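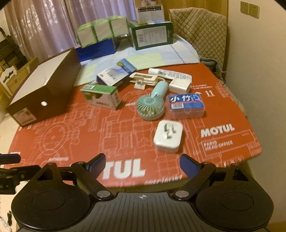

Skirley Build Group
Minutes, May 4, 2026

Present: Albane Collet (chair, also host), Rhiannon Harries (minutes)
Apologies: Apaza, the old controller, which would not boot

1. Minutes of the last meeting
Approved after Albane asked for "argument about screws" to be changed to "discussion of screws." Rhiannon would like it noted that it was an argument.

2. Where the build stands
Skirley is meant to pick up small household things and put them in a box. So far it has a base, a shoulder and strong opinions about gravity. Until the arm can carry its own wrist, all grip work is being done with the hand-held grippers, which have the advantage of being attached to people.

Spending to date is 3,192 dollars. Albane pointed out that a person could be paid to put things in boxes for quite a while for that. No action.

3. Grip work
Boxes are the easy part. A slim carton taken by its long sides, one blue pad on each, suits the fingers well, and the long white box with the dark rim stays as the target. Rhiannon wants to try coming in at an angle. Albane wants straight down only until the wrist is fitted, and it is her table. Straight down it is.

The round-grilled fan was discussed at length. It has a handle, so Rhiannon considers it easy. It is also a cylinder, so Albane considers it a skittle. Put off to November with the other round things.
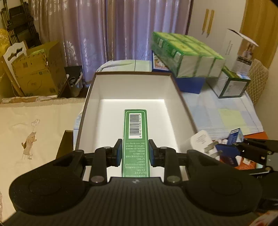 4. Adapters
Agreed that the white adapters are the proper test, being short, rounded at the corners and prickly on one side. Pads go on the flat sides, prongs kept clear of both fingers. Rhiannon has set the trial at 70 lifts, 7 to a batch, with a tea break wherever the batch sheet gets lost. 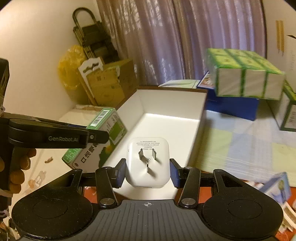 Adapter between the pads, prongs free, over the open box.

5. Software
Skaketti now talks to the motor board. Ondier, which is supposed to tell Skaketti what to say, does not yet talk to anything. Albane suspects a baud rate. Rhiannon suspects Albane's wiring. Both to be checked, the wiring first.

6. Actions
Albane: replace the shoulder bracket, label the cables, stop using "temporary" for anything held on with tape.
Rhiannon: write up the adapter lifts, order 2 spare finger pads.
Both: find the small hex key.

7. Any other business
Albane asked when she might have her bed back from the box collection. Carried over to the next meeting.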